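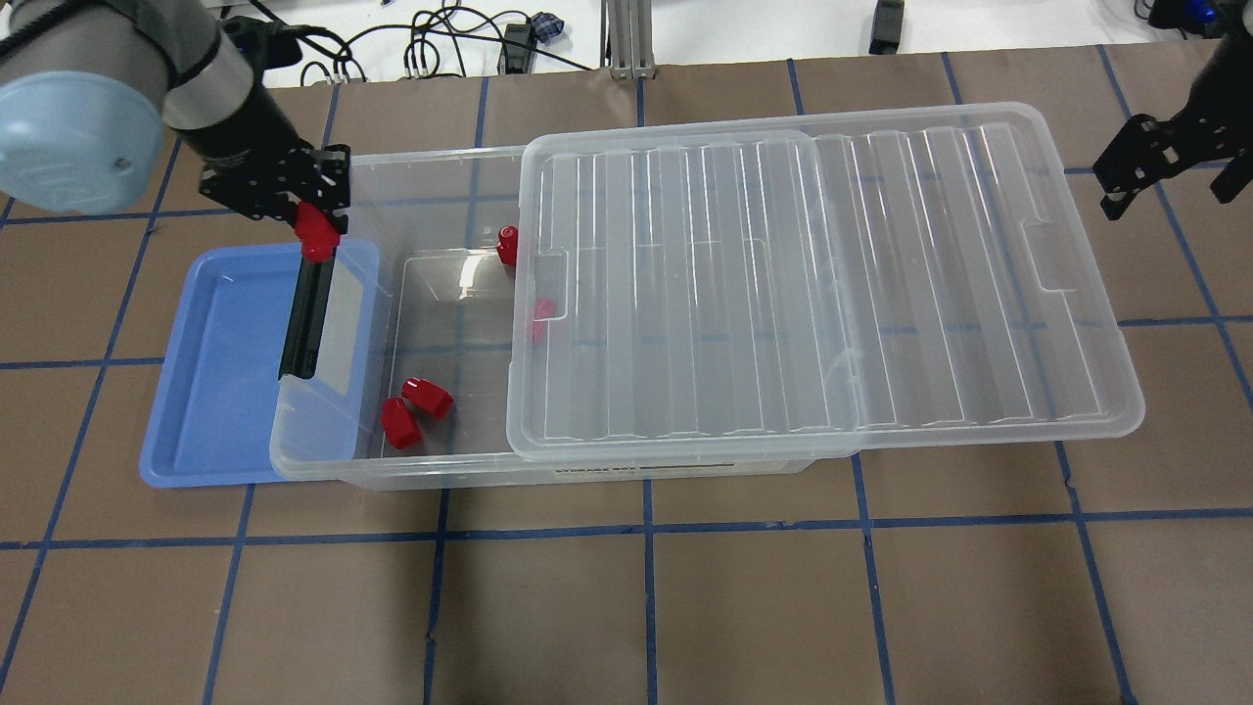

Does a player on a rehab assignment still count against the Mirkberg league roster limit?

Posted by Rochelle Esposito

My shortstop got optioned in May and then started a rehab game at Fourie before he was called back up. Our commissioner says he used a roster spot the whole time. We have 15 bench spots and I lost 4 days of stats over this. Who is right?

Simin Ebrahimi

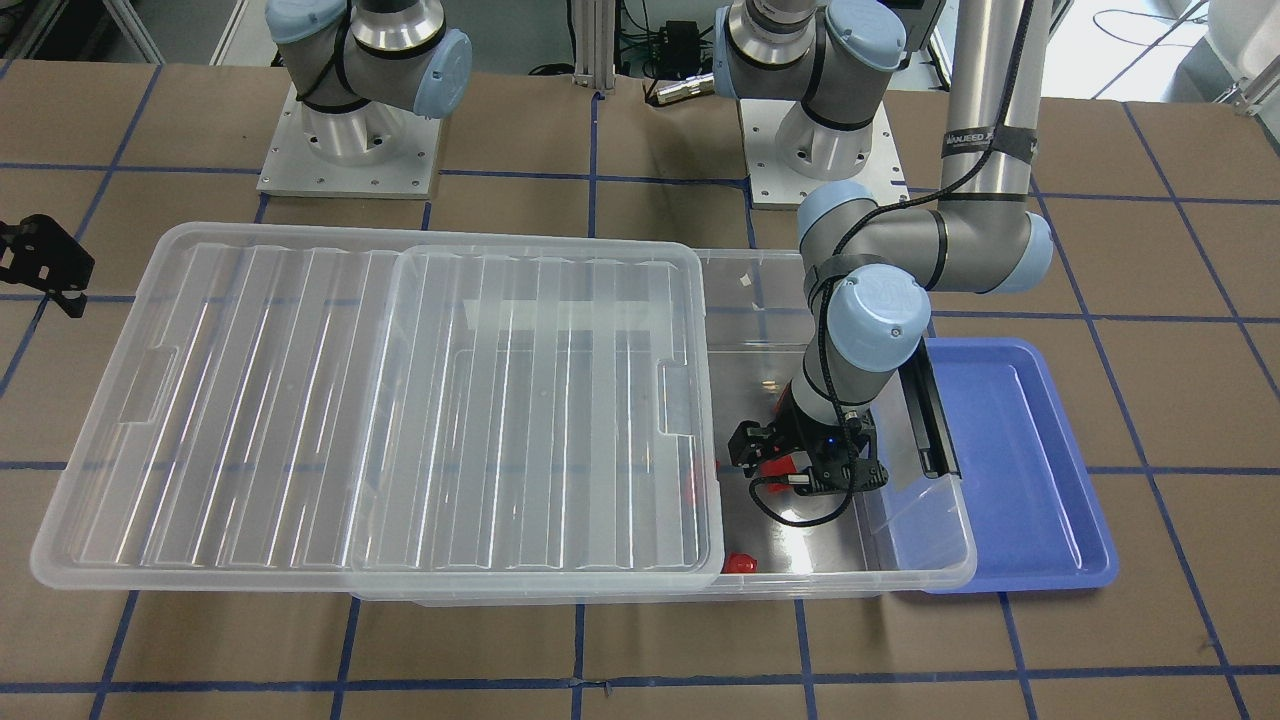 Optioned and rehab are two different things, and your league page should list them apart. A player on rehab is still on the injured list, so he goes in an IL slot. An optioned player goes to the minors slot if you have one, otherwise the bench. I keep my own list of who is where, and last season I marked it out on the kitchen table with strips of blue tape, in squares like the ones on the brown paper there, one square per roster spot. Check the transaction log for the date his status changed. If he was optioned first, your commissioner is right up to that date.

Nasomden

same thing happened to me in the Skiltik league, lost a matchup 131 to 98. commissioner wouldn't change it. just ask before the trade deadline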